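Towns Should Lend Toys the Way They Lend Books

Gholamreza Nouri
16 Aug 2022

When my daughter was two she owned more toys than I had owned in my whole childhood, and she played with very few of them. The rest sat in a closet until we moved, and then they went to the curb. I think most parents on our street in Genimmont could say the same.

We already have an answer to this problem for books. A child wants a dinosaur book for two weeks, the library hands it over, and then it goes back on the shelf for the next child. No one thinks that's odd or only for people short of money. I'd like the town to treat toys the same way, and to pay for it out of the same budget. 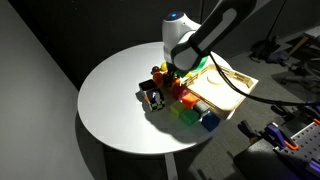

The usual objection is cost. Our town library spent 4,000 dollars last year on a set of reference volumes that hardly leave the building. I don't mind that it did. But for the same money you could stock a decent toy shelf and still have some left over for spare parts and cleaning supplies. The Katona branch tried a small version, with a starting fund of 1,000 dollars and one wall of shelving behind the magazines. In its first year it recorded 2,346 loans. That is a lot of use from one wall.

The second objection is loss. Puzzles come home with a piece missing, and game boxes come back split at the corners. This is true, and it's also true of the toys we buy. Katona's practice is to weigh each puzzle before it goes out and again when it comes back, and to charge nothing for the first missing piece. Families are told this at sign-up. The librarian I spoke to said the missing pieces mostly turn up later, often in the pocket of a winter coat, and parents bring them in without being asked.

Then there are germs, which came up more than anything else when I raised the idea at a town meeting last November. I understand the worry. But our kids share toys at day care, in waiting rooms and at each other's houses, and in most of those places I have never seen a schedule for washing anything. A lending shelf would at least have one. Plastic and sealed wood can be wiped down. Stuffed animals are harder, and I would leave them out – children don't want to give those back anyway.

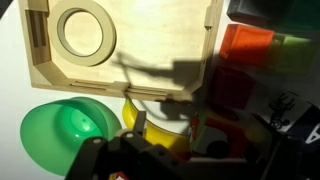
Money aside, there is the matter of what kind of toys get bought. A parent in a store has a child pulling at one arm and a price tag in the other hand, and tends to come away with whatever is cheap or loud. A library buys for years of use. It can afford the good set of blocks, because the price is spread across every family that borrows it. It can also afford to be wrong. If a toy sits on the shelf all season, that tells the library what not to buy next time, and no single household is stuck with it.

I should say what I wouldn't want. I wouldn't want a membership fee, even a small one. The program at Grultetti started free and then added a monthly charge, and the families who dropped out were the ones who had used it most. I also wouldn't want it handed to a company to run. Grastis is a short drive from us and has gone that way. The shelves there are nicer than anything we would build, but you need a credit card on file to borrow a wooden train.

The loan period should be 3 weeks, the same as for books, so that parents have only one due date to remember. Renewals should be allowed unless another family is waiting.

The library budget comes up for review again this fall. I plan to ask for one set of shelves and a year to see how it goes, and I hope other parents will come and ask for the same.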